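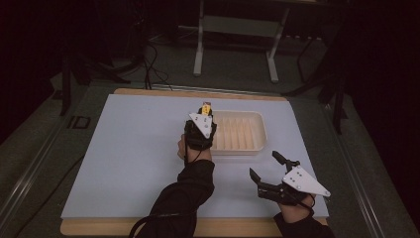 4.2 Changes in the sorting room

Before May the sorting room at Plemmont was staffed by people who did one job from start to finish. They took a returned item, checked it, and put it away. The Eso system now does part of the putting away, and staff spend some of each shift recording new placements for it with hand-held grippers. Of the 904 placements recorded during our visits, 395 were done by workers who had no earlier training with the tools.

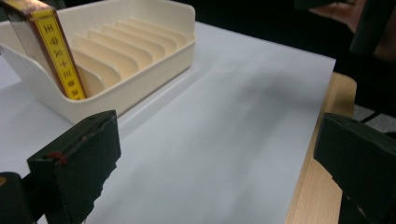

Figure 3. Slotting task at the Plemmont site.

Staff told us that the new work was lighter on the back but harder on the attention. Several said they missed choosing their own order of work, which the recording sheet now fixes. Others liked having a say in how an item should be handled. The slotting task came up often in this respect. A narrow item stood upright between the dividers of a rack, with its spine facing forward as in Figure 3, can be read without being lifted out, and the older workers had always done it this way. Their habit became the rule for the recordings.

Pay did not change with the new duties. Supervisors described the recording as part of normal work, while 53 of the workers who answered our survey called it teaching and thought it should be graded as such. We return to this point in Section 5, where the Yorath site is compared.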